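Skovel Chapter 100 Finally Puts Its Hero to Work

January 9, 2018
By Jamie Mottram

Print this item | E-mail this item

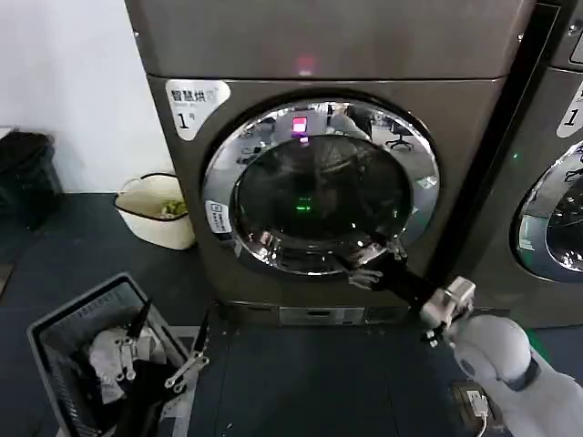
Chapter 100 of Skovel went up last night and I've read it twice already, so forgive me if I gush a bit! After losing his castle to Ambrose at the end of the last arc, our prince is flat broke and takes a night job at the Jarkero Laundromat. His first customer is a ghost knight who wants his cape cleaned before a duel at dawn – and the prince, who has never washed so much as a sock, has to figure out which machine does what. I thought of him when I looked at a big front-loading dryer with a round chrome-rimmed door and one little red light glowing on the panel, because he spends four whole pages convinced that a light like that is a demon's eye. He bows to it. He offers it his lunch.

The duel itself is over in two panels, which I know is going to annoy some people (my brother already texted me). I loved it. Ambrose shows up at the end wearing the shrunken cape as a scarf, and if you remember what he said about scarves back in August, you know somebody is in trouble.

The reader poll is open through the weekend. So far 1,441 of you have voted, and the ghost knight is ahead of Ambrose, 881 to 279, with the rest going to the prince. Come on, folks, the poor guy gave away his sandwich! The next chapter is called "Provinetti's Bill," so I'm guessing whoever owns the place has noticed the soap on the ceiling.

Related items
Skovel: Ambrose takes the castle
Who is the ghost knight? Your best theories
Reader poll: favorite Skovel villain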